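Week 6: Comparing grippers from the wrist camera

Module leader: Siu-fong Yen
Room: Heltdale building, lower lab
Log sheets due: Wed 15 July, before the lab opens

Read before you come

Section 2 of the Woteck arm manual (stopping and restarting) and last week's notes on camera calibration. If you missed the calibration class, borrow someone's notes first. The lab will not make much sense without them.

What we are comparing

Last week everyone used the parallel jaws with flat pads. This week half the benches keep the flat pads and the other half change to the ribbed plastic fingers. The arm, the controller and the camera stay the same. Only the fingers change, so any difference in your log should come from the fingers or from the way you used them.

The questions for the log sheet are:

Does the grasp hold when the cup is approached off centre?
Does the cup tip, slide or turn before both fingers touch it?
How much of the wrist camera's view do the fingers take up when open?
How close can you get to a neighbouring cup before you touch it?

The third question is often skipped. Flat pads are short and stay near the edges of the picture. The ribbed fingers reach further in, and when they close they can hide the rim of the cup at the moment you most want to see it. Save a picture with the fingers fully open before each run, and look at it properly before you move the arm.
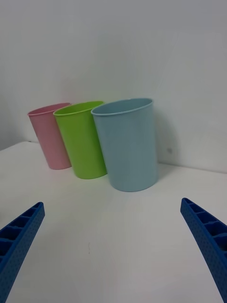 Photo: wrist camera, Trivwood teaching lab

The starting view for task B has the pink, green and blue cups in a diagonal row close to the wall, with the blue one nearest the camera. From this angle each cup overlaps the next. A detector that draws plain boxes will give you boxes that overlap too, and the centre of the pink box will not be the centre of the pink cup, as part of its right side is hidden behind the green. Correct for this by hand in task B. In August we will do it with depth.

Note also how the light behaves. The green cup has a shine down its left side and throws a little of its colour on to the white table. If your colour threshold is too loose it will pick up the table as well. Start tight and open it up slowly.

Task A: single cup

Put one cup in the middle of the table. Run 6 grasps with the arm coming straight in, then 6 with the approach shifted to the left. Write down the result of every grasp, including the bad ones. Keep the closing speed at 300 on the controller for the whole task. Do not change it halfway through, even if the first few go badly.

Task B: row of cups

Set up the row as in the photo. Take the blue cup first, then the green, then the pink. Before each grasp, write down which side you expect to be tight. With the wall so close, the pink cup leaves little room behind it, and the finger on that side may touch the wall before it touches the cup. If the controller reports contact early, stop and back out. Do not push through.

Some of you will want to take the pink cup first by coming in from above. You may try it at the end if there is time, but log it separately.

Settings

The Kong controller stores one profile for each type of finger. Load the right one. The flat pad profile will run the ribbed fingers without giving an error, but it closes too far and the ribs bend more than they should. Set the grasp timeout to 2000 ms for both types – the default is shorter and will cut off a slow close.

Writing up

One page for each bench. Give the results for both tasks in a table, then a paragraph on what the camera could and could not see. Add one saved picture from the start of a run and one from a failed grasp if you had any. Swap tables with a bench that used the other fingers and say where your results differ. "Ours was better" is not enough. Say on which cup, and from which side.

Spare fingers and the small hex keys are in the drawer under the bench. Refit the flat pads before you leave.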